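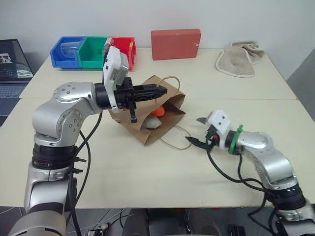 A paper bag on its side on the table, with something bright orange inside.

Baltazar Becerra was 14 when he was cast in Rallis, and he is 21 now. He has been asked about the film in nearly every interview since, and he doesn't mind, so long as the questions move on at some point.

"People loved it and I'm glad they did," he says. "I was a kid who got off a bus in Stokport and was told to stand near a fence. I'd never acted. I didn't know you had to do the same thing more than once."

Rallis played festivals for most of a year and then went to streaming, where it found the audience it has now. Becerra's part as the younger brother has 39 lines. He knows the number because he wrote them out by hand before the shoot and stuck the pages above his bed, and his mother kept the pages.

After that came a long gap. There was a small part in a television series, which was cut to a single episode, and a commercial for a phone plan that he would rather not discuss. He went back to high school and finished it. He worked weekends at a tire shop, then full time in the kitchen of a hotel.

"I was on the same street as people who had seen the film and I was carrying out the garbage," he says. "Some of them thought that was sad. They'd say it to me. I was getting paid every two weeks, which I wasn't before."

He says the money from Rallis was less than people assume. It went into an account he could not touch until he turned 18, and when he could touch it he paid for a used car and the first months of rent on an apartment he shared with two cousins. There is no dispute with the producers. He wants that written down, as there have been posts online saying he was cheated.

"I signed what my mum signed. We read it. Maybe we didn't understand all of it, but nobody hid it from us. If I had it again I would ask for a lawyer who worked only for me. That's what I tell younger actors when they message me, get your own one, even if it costs."

The posts started in February, when a clip of him leaving the hotel by the staff door was shared with a caption saying he had been abandoned. He found out from a cousin at breakfast. By the evening strangers were offering to raise funds for him, and one page had already put up a target.

"I wrote to them and said please take it down, I have a job. They thought I was somebody pretending to be me." The page came down after 3 days. He does not know if anyone gave anything to it. He asked, and was not told.

He had no manager at the time, and he still does not have one. His older cousin answers the emails and keeps a calendar on the fridge. An agency made an offer in the spring, and Becerra read the contract twice and turned it down over a clause about his social media accounts. He will look at another offer if it comes.

His new project is Prarkura, a feature about two men who repair boats on a lake that is drying up. He plays the younger of the two. It was shot in the interior over one summer, with a crew small enough that he drove the equipment van on some mornings.

"The director asked who had a licence and I put my hand up. It's a good van. The heater is stuck on."

He auditioned for the part like everyone else, by sending in a tape, and then did a second reading in person. He did not mention Rallis in his letter, although the casting office knew. Between the two readings he took an evening class in voice work, at a community centre a half-hour drive from his apartment. He still goes when his shifts allow it.

"When I was 14 I just said things. It was fine for that film. For this one I had a scene that is five pages, only talking, and he's lying for most of it. I couldn't just say it. I had to learn where to breathe, basically."

The film is being released by Vestach, a distributor that has handled mostly documentaries until now. It will open in a handful of theatres first, with the rest to be announced. Becerra is booked to appear at the opening and at two question-and-answer evenings. He has asked the hotel for the nights off and been given all but one, which he is trying to trade with a co-worker.

Asked if he intends to leave the kitchen, he takes a while to answer.

"Not this year. If I get the next part, and the one after it, then okay. My chef knows. He told me to give him a month's notice and to stop putting the lids on the wrong containers."

He has seen Prarkura once, at a screening for the cast, and watched most of it with his hand over his mouth. He thinks the lake looks very good. He has not watched Rallis since he was 16, though his mother has it on at home fairly often, and he usually goes out to wash the car until it's finished.

Prarkura does not have a streaming date yet.

Published 2022-09-09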